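Why Do Clothes Wrinkle?

Have you ever pulled your favorite shirt out from under the bed and found it looking like an old raisin? Mine did that last week, so I went and read up on it!

Cotton comes from a plant, and each tiny thread is made of long chains, way too small to see. Little pulls between the chains hold them in place (think of weak magnets). When cotton gets damp, water sneaks in and those pulls let go. The chains slide around, the cloth dries, and they grab hold again wherever they ended up. If your shirt was in a ball, it remembers the ball.
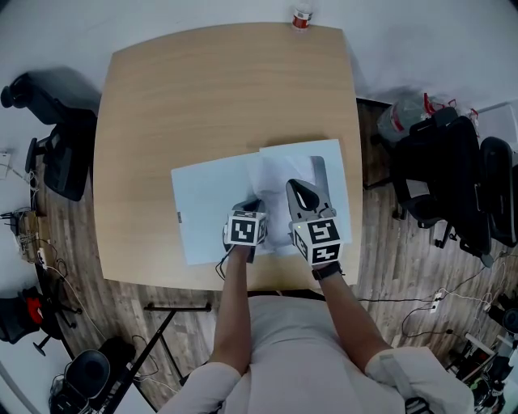

A crumpled white cloth on a table.

An iron works the same trick backward. Heat and steam loosen the chains, the flat metal presses them straight, and they stay that way as the cloth cools. My aunt in Nomdale irons even her pillowcases!

Want to try it? Take 2 old cotton hankies and wet them both. Squeeze one into a tight ball and lay the other out flat. Leave them until they're totally dry, then open up the ball and compare. Wool is a lot springier, so try an old wool sock next (ask first!).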